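Kosura Clothing and Household Reuse – progress report to the Lulent Fund
Period ending September

We use cookies to remember your settings and count visits. By staying on this page you accept this. Manage cookies | Accept

1. Summary

This report covers the second half of the sorting work at the Pirihi building. The grant pays for sorting time, shelving and the washing contract. The sorting is on schedule. The shelving is finished. The washing contract started late and has an underspend, explained in section 5.

The target for the period was 1,000 pieces sorted and recorded. We passed it in September. Of these, 233 were dark evening and party clothes, which is far more than we planned for when we wrote the application.

2. Dark and decorated fabrics

Black clothing takes the longest of anything we handle. Stains and worn patches are hard to find on it, and pieces get put in the wrong bin when the light is poor. Decorated pieces add to this. Some have sequins, some have glitter thread, and some have glitter that was only glued on and comes away in the wash. Each kind needs a different wash or none.

Black fabric also hides itself in a pile. A folded top and a folded skirt look the same until they are picked up and opened out, and the small shiny patches only show when the light falls on them. 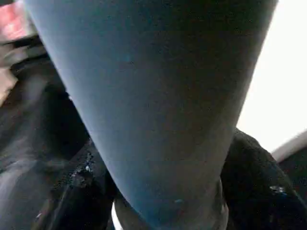
We now sort this group in the morning, when the tables by the windows have daylight. Rochelle Hollis rewrote the check sheet so that decoration is looked at before anything else. A sorter runs a hand over the patch, checks the back of the cloth and writes S (sewn) or G (glued) on the tag. Pieces marked G do not go to the laundry. They are brushed, aired and hung.

The new sheet has cut down the number of pieces coming back from the laundry damaged. In the first weeks we were losing a few from every load. The last two loads had no damage reported. We would like a longer run before we call this settled.

Folding is still a weak point. Decorated pieces snag each other when they are stacked, and we do not have enough hanging space to keep them all off the tables. For now they are folded with the decoration inside and kept in shallow piles.

3. Household items mixed in with clothing

Bags of clothing often arrive with other things in them. We have had mugs, tubes of cream, lamp parts, candles, bottles and a good number of items that could not be named straight away. The application did not allow for this. We were working on the basis that donors would keep clothing and household goods apart, as the Sornidari drop-off notice asks them to.

Small items are taken out of the cloth by hand and put to one side before the clothing is graded. Anything round is the main nuisance. It rolls into the folds and is found later, sometimes at the laundry. The old practice was to set everything on one shelf and look at it at the end of the day. That shelf filled up by noon.

We changed this to two trays, one for things that can be sold as they are and one for things that need cleaning or a second opinion. Marks are the usual reason for a second opinion. On a pale, matte surface it can be hard to tell a stain from a shadow, and an item should be turned under the light before it is turned down.
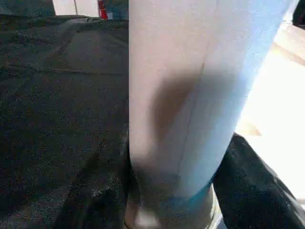

Crescencio Beltrán disagreed with part of this when the draft was passed around. He felt the second-opinion tray had become a place to put off decisions, and that a marked item should be wiped once with a damp cloth on the spot and then either kept or sent for recycling. He also asked for a lamp at that end of the table – the ceiling lights leave it dim after four o'clock. Glenys Te Moana supported the lamp but wanted to keep the tray until the end of the grant.

We have ordered the lamp. The tray stays for the present, with a rule that it is emptied before closing.

4. Shelving

All units are up and fixed to the wall. The lower shelves hold bedding and coats, the middle shelves hold graded clothing, and the top shelves are for empty bins only.

5. Budget

The washing contract began a month late, leaving $400 unspent. We ask permission to move this to hanging rails and hangers for the decorated clothing. Cameron Sutcliffe has the quote and can send it on request. No other line has changed.

6. Next period

– Finish the remaining bags of dark clothing
– Put up the rails, if the transfer is approved
– Reword the drop-off notice so it mentions household items near the top
– Send the final item list to Maxine Pryor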